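Woreva Reiserucksack 28 l, nach einem halben Jahr

Gekauft im Februar, seitdem fast täglich dabei. Pendeln, Einkauf, zwei Kurztrips. Bezahlt habe ich 100 Euro im Angebot bei Plesby, inzwischen kostet er wieder mehr. Kurz vorweg: guter Rucksack, schlechte Anleitung, Regenhülle kann man vergessen.

Sitz: prima. Rückenteil drückt nicht, auch wenn er richtig voll ist. Der Brustgurt rutscht bei mir nach einer halben Stunde runter, muss man immer wieder nachschieben. Hüftgurt ist nur ein dünnes Band, hätte man weglassen können. Gewicht laut meiner Küchenwaage 1.294 Gramm leer, also kein Leichtgewicht.

Fächer: großes Hauptfach, Laptopfach (mein alter Drandier passt knapp rein, mit Hülle nicht mehr), vorne 2 kleine. Das obere ist super für Schlüssel und Karte. Das untere so flach, das ich da nur Taschentücher drin hab.
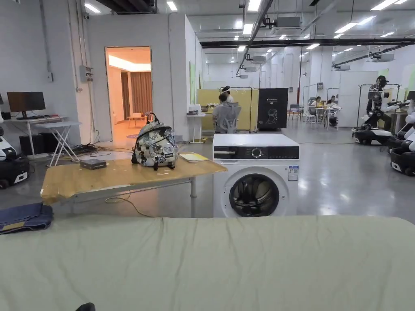 Reißverschlüsse sind für mich das Wichtigste, da ist mein letzter Rucksack dran gestorben. Beim Woreva laufen sie bisher sauber, auch um die Ecken. Bei hellen Stoffen bin ich skeptisch, Camouflage in Grau-Weiß wie bei dem auf dem Holztisch verzeiht da bestimmt mehr als mein einfarbiges Beige. Meiner hat unten schon einen Rand, geht mit Gallseife nur halb raus. In die Maschine darf er laut Etikett nicht, hab mich auch nicht getraut.

Regenhülle: zu klein, sobald das Hauptfach voll ist. Springt hinten ab. Hab die von meinem alten Costello drübergezogen, die hält.

Kundendienst: wegen einer losen Naht am Tragegriff geschrieben, Antwort von einem Declan Pickering, nett, auf Englisch, nach 5 Tagen. Ersatz gabs nicht, aber Geld für den Schneider. Ok für mich.

Würde ihn wieder nehmen, aber in dunkel. Vier von fünf Sternen, der fehlende geht an die Hülle.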